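Two weeks with the Clilix hand-held grippers

16 Dec 2023

I promised in February that I would write about the Clilix kit when I had used it enough, and now I have. It is sold by Avach as a pair: two grippers you hold in your hands, a harness for the shoulders, cables and the recording software. You do the task yourself, and the recording goes to train a robot arm. We paid 630 for one month of rent, which for our small project Vollcombe was a serious decision.

First the good side. The setup took me 14 minutes the second time (the first time I will not tell). The jaws close evenly and the trigger is soft, so a cup can be lifted without fear. The markers on top were found by the software in almost every session, also when I turned my wrists a lot.

Now what I like less. The grippers are heavy after the first 10 recordings, and my forearms asked for a break. The cables are too thin for my taste and they catch on chair legs – I would pay more for a version without them. The manual is translated badly, and I say this as a person who also writes in a foreign language.

I compared it with the Sumampouw set, which we tried last year. That one is lighter, but its calibration was lost 2 times in one afternoon. For table work I stay with Clilix. 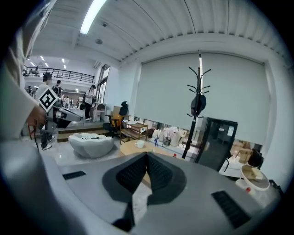
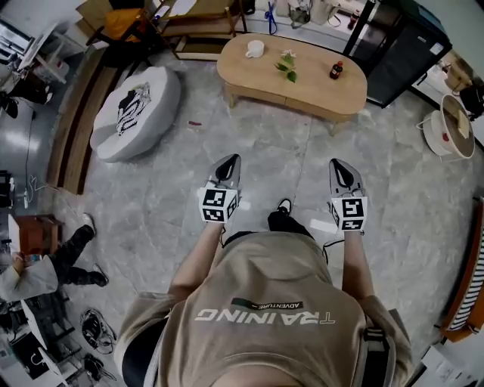
Grippers in hand, and the table with the white mug on it.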